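About us

Lirent is a small organisation that tests drinking water and soil for chemicals that do not break down, and explains the results to the people who live with them. We are based in Andville, in two rooms above the old post office, and we work mainly in the villages and small towns along the river.

How we started

The dye works at Andville closed before most of us moved here. For years people knew that the ground behind it was bad, though the only paperwork anyone could find dealt with oil and solvents. When the land was put up for housing, a group of residents asked whether the wells nearby had ever been checked for PFAS, the family of chemicals used in stain-proof fabrics, non-stick coatings and some kinds of firefighting foam. They had not been.

The group raised enough money to send seven samples to an outside laboratory. Four came back with levels well over the guideline figure. The results were passed to the water company and the local authority, and were read out at a public meeting in the school hall. The building plans were changed and two of the wells were taken out of use. The residents carried on meeting, and the following July they set themselves up as Lirent.

What we do

We collect samples, send them for analysis and write up what comes back. Since we began we have tested 511 private wells, boreholes and garden taps. Anyone who lives in our area and does not have mains water can ask for a test. Tenants can ask too, and they do not need their landlord's permission for a sample from the kitchen tap.

The person who asked for the test gets the results first, in writing, with a page that says what each number means. We also offer a phone call or a visit. Figures for a whole village are published only when there are enough of them that no single house can be picked out.

We do not have a laboratory of our own. Our samples go to Carura, which also supplies the bottles and the cool boxes. We pay the standard rate and they have no say in what we publish.
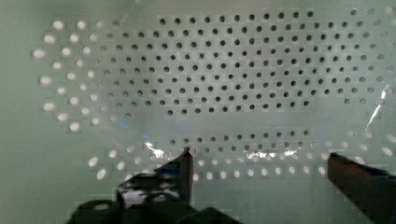
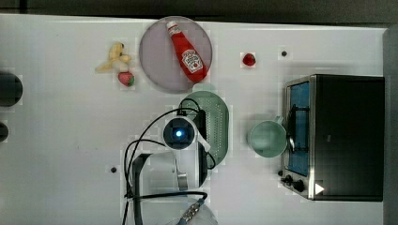 One householder in Mendonça wrote to us after her second test: I had been told for years that the water was fine because it looked fine. Your letter was the first thing I had read on the subject that gave me a figure and told me what it was being compared with. I would have liked it sooner, and I would have liked it from the company, but I am glad to have it. We now fill our drinking bottles at my sister's and use the well for the garden.

We have had a number of letters like hers and we keep them all. Some are less friendly. People who are trying to sell a house do not always welcome a test, and we understand that. We will not test a property without the agreement of someone who lives there.

Work in Mendonça

Mendonça lies downstream of the former fire training ground, where foam was sprayed on open land for many years. It is now our largest project. We sample 40 wells there twice a year, in spring and again after the autumn rain, to find out whether the levels are moving and in which direction. The first full set of results is available from the office on paper, or by email if you ask for it.

We have asked the owners of the training ground to pay for filters in the houses with the highest readings. They have agreed to pay for some of them. The correspondence is kept in a folder at the office and can be read by any member.

How we are paid for

More than 100 households give a small amount each month, and this covers the rent and the telephone. Sampling is paid for by grants and by a yearly collection. We do not take money from chemical manufacturers, from firms that sell water filters, or from law firms bringing claims. If you are involved in a claim, you are free to use your own results in any way you like, but we cannot advise you on the case.

What we cannot do

We cannot tell you whether an illness was caused by your water. Please speak to your doctor, and take our letter with you. We cannot test food, blood or bottled water. We do not recommend particular makes of filter, though we will test your tap before and after one is fitted.

Getting in touch

The office is open in the mornings from half past nine until noon. Outside those hours, leave a message with your name, the village and a number we can ring. Waiting times for a test are longer in spring, when the Mendonça sampling is under way. Sample bottles must be collected from the office and brought back the same day, before noon.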